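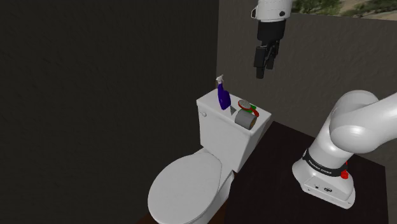 I spent most of June convinced my grasp planner was broken. It would load the bathroom scene, think for a bit, and come back with no valid plan, which in my experience is the robot equivalent of a shrug. I rewrote the sampler. I loosened the joint limits, then tightened them again out of guilt. The bottle was never the trouble: it stands up on the tank lid by itself, and any fool approach from above will find it. The toilet paper and the scrub brush are another matter, with the brush leaning right up against the roll, so that to my collision checker every grasp on one was a crash into the other.

And it was right to say so, given what I had told it. My padding was set once, in a config file called Telitz, back when the only test objects were cubes spaced out like nervous people in an elevator. I had written "temporary" beside it. The commit is old enough that I no longer recognize the spelling.

Anjana Miah looked at my logs on Wednesday for as long as it takes to drink half a coffee and asked why the planner was padding things that were already touching. I said it was a design decision. She let that sit there.

So now there is a contact list. Before planning, Clillow (our scene loader, don't ask about the name) checks which objects start out touching and tells the planner to drop the padding between the gripper and the neighbor for the last bit of the approach. It took 2 evenings, one of which went to a sign error in the wrist frame that had the fingers politely approaching from inside the tank.

I ran 90 random starts overnight and got plans for 76 of them. The other 14 mostly want to come in from the wall side, and I haven't decided whether that's the sampler or the seeds. Next on the list is making the planner print a reason when it fails. Right now it prints "failed", in lower case.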